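Reducing the drawdown time on a shared household well

Posted Apr 22, 2022 in Plumbing and Water Supply

Two houses share one drilled well on our road outside Clindlow. The well is 177 feet deep with a submersible pump, and each house has its own pressure tank. When both houses draw water in the morning, pressure at our end drops to almost nothing for several minutes and then recovers. The switch is set at 30/50. The pump is an Arkoser, installed by the previous owner, and I have no paperwork beyond a yield figure of 2 gallons per minute written on the well cap. Would a larger pressure tank fix this, or is the well simply too slow for two houses? I would like to know before I pay for a tank.

wellhouse_north

A pressure tank does not store as much water as people expect. The number on the label is total volume, and most of that is air. A tank sold as 51 gallons will deliver maybe a third of that between cut-out and cut-in at 30/50. After that you are drinking straight from the pump.

At 2 gallons per minute the well makes 120 gallons in an hour, if the figure is still correct. One shower can use that much flow by itself. Two houses at 7 a.m. will exceed it every time. What carries you through is the water standing in the casing. A 6 inch casing holds about 1.5 gallons per foot, so the depth from the static water level to the pump matters more than your tank does. Measure the static level first. Most well drillers will do it for a small fee, and some counties keep the original log on file.

Check these before you buy anything:

Air charge in both tanks. Shut off the pump, drain the tank fully, and read the air valve with a tire gauge. It should be 28 psi for a 30 psi cut-in. A low reading means short cycles and poor delivery.

The sediment filter, if there is one. A plugged cartridge looks exactly like a weak well. Bypass it for one morning and compare.

Whether the pump runs the whole time. Put a clamp meter on one leg of the supply. If the pump is off while pressure is low, the problem is the switch or a blocked switch nipple, and the well has nothing to do with it.

Arellano

I had the same trouble and put in a bigger tank. It helped a little. Get the biggest one you can fit.

dgk_pumps

The tank answer above treats the symptom. With a slow well the usual fix is a non-pressurized storage tank. The well pump fills it slowly on a timer or float, and a second booster pump feeds the houses. For two houses I would go with 300 gallons as a minimum. The booster can then run at 40/60 and neither house will notice the other.

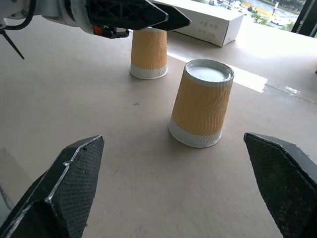

Fit a dry-run cutoff on the well pump at the same time. Drawing a slow well down to the intake is the quickest way to lose a submersible. Ours is a Madov unit that senses motor load, so there are no probes to drop down the casing – it mounts next to the control box and restarts after a delay you set yourself. Start with a long delay and shorten it only if the storage tank cannot keep up.

Also put the arrangement in writing with the other house. A shared booster means a shared electric bill, and the storage tank needs an agreed location with frost protection and a drain. Have the water tested after the work is finished, and chlorinate the new tank before it goes into service.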